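Verkmont Football Forecast Club
Minutes, May 13, 2024

Present: Fenna Jacobs (chair), Karlijn Mertens (minutes), 14 members.

1. The minutes of the March meeting were approved.

2. The Brudine model picked 31 winners in the playoff trial. Members agreed to keep it for next season.

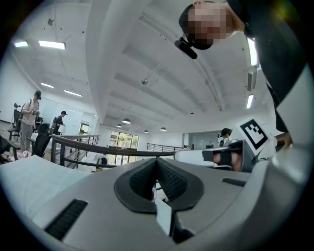
3. Entry fees remain at $21. Ms. Mertens will order the new scoreboard tiles in light gray, with black-and-white squares as the club mark.

4. Ms. Jacobs will ask Onow for last season's injury data.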